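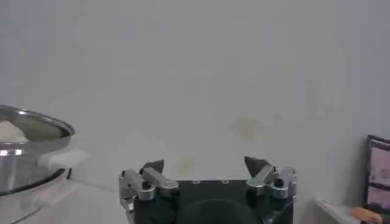 Volume 6

Sastby Kitchen Notes: Steamed Buns
Read me first

Maintained by Miloslav Mikuš
Last changed in October

What is in this folder

Volume 6 is a set of notes and pictures on steaming and plating plain buns in a small electric steamer. The notes were first written for the kitchen course in Condatholm and later cleaned for sharing. English is my second language, so if some sentence is unclear please write to me and I will repair it.

The volume has 945 entries. Every entry is one line in the table and describes one small job: taking off the lid, moving a bun, putting the lid back, wiping the table. There are over 2077 lines if you count also the older volumes, but those use other column names and should not be mixed with this one without care.

Files

notes.csv - the main table, one entry in each line
words.txt - the list of kitchen words we agreed to use
pictures - folder with stills, named by entry number
old - the Karner notes, kept as they were

Columns in notes.csv

entry - number of the entry
job - what is being done, in plain words
from - the place where the bun lies before
to - the place where it should lie after
lid - on, off, or not known
remark - free text, can be empty 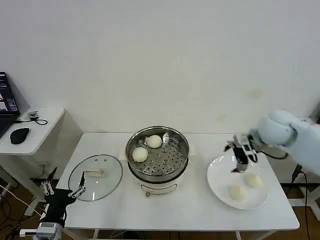 The words for places gave us the most trouble, and I ask you to read this part before you change anything. "Tray" is always the metal part with holes, on which the buns are steamed. "Pot" is the whole appliance with its base. "Plate" is the place for serving, and in older entries it was sometimes called "dish", which I have corrected where I found it. When the glass lid lies flat on the table to the left of the steamer, and two buns are on the tray and two on the plate, we write lid "off" and we make a separate line for each bun that must be moved. We do not write "half finished", as Kariuki did in the first volumes, for it does not say which way the buns are going.

For the position of a bun on the tray we use only "back", "front", "left" and "right", or two of them together. These are always said from the side where the cook stands.

Known problems

- In 8 entries the column "to" is empty. The job was written down but the place was forgotten.
- The remarks use both "bun" and "dumpling". In this volume they mean the same thing.
- Steaming time is not recorded. Please do not guess it from the order of the lines.

How to send corrections

Send the entry number, the old text and the new text. One correction per line is best - I put them in by hand, usually in the evening. New words should first go to words.txt with a short explanation.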